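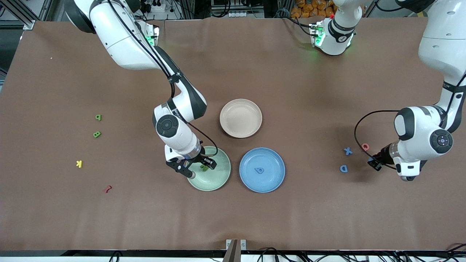

Lake Drallau Monitoring Station – October Inspection

Inspector: Verena Aebischer
Reviewed by: Valentin Zaugg

Water level gauge: Pass. Reading matches the staff plate.

Evaporation pan, unit 415: Needs work. Rim corroded on the north side.

Mooring lines: Pass. Line 2 replaced at Varport.

Life jackets: Pass.

Temperature logger 616: Fail. Clock error – data to be checked before release.

Walkway rail: Pass with comment. Tighten bolts before first ice.

Work order 2831 opened for failed items.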